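Gripper comparison, progress report for August

Hi all, a bit later than I'd hoped, but it's been a good month on the bench and there's finally something worth reporting. The big change since last time is that we've stopped testing on tidy foam blocks and gone over to mixed household bits in a bin, the sort of stuff the Coledeck depot has to sort every day.

We've now logged 1,207 pick attempts across 3 grippers, all on the KUKA arm and all with the same controller settings. I threw out another 145 from the first week – my fault, I'd left the old payload value in after swapping tools, so the arm was sagging a touch on every approach.
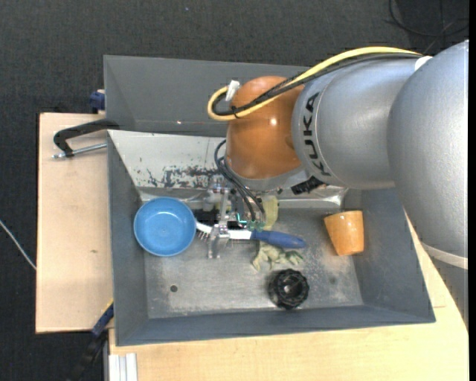

Progress notes by the test bench lead, Cetorora gripping trial

The wire brush is my favourite item and also the biggest pain. The finger gripper does well on the handle but gets fussy near the neck, and if a brush ends up hard against the bowl there's not much room to come in from above. Cups are fine. The glove is a coin toss with everything we've tried, although the Huser gripper has the edge on soft things so far. The Nair unit is quick and easy to swap over, but I don't love how its hoses behave when the wrist turns a long way, and I've rerouted them twice.

Money-wise we're on track. The only surprise was 49 dollars for replacement fittings, and I've taken that out of the consumables line.

Next up is the overhead camera comparison, same bin and same objects, with the lights turned down for half the runs. I'd also like your okay to keep the Huser loaner until the end of the next period – could you let me know before I book the courier?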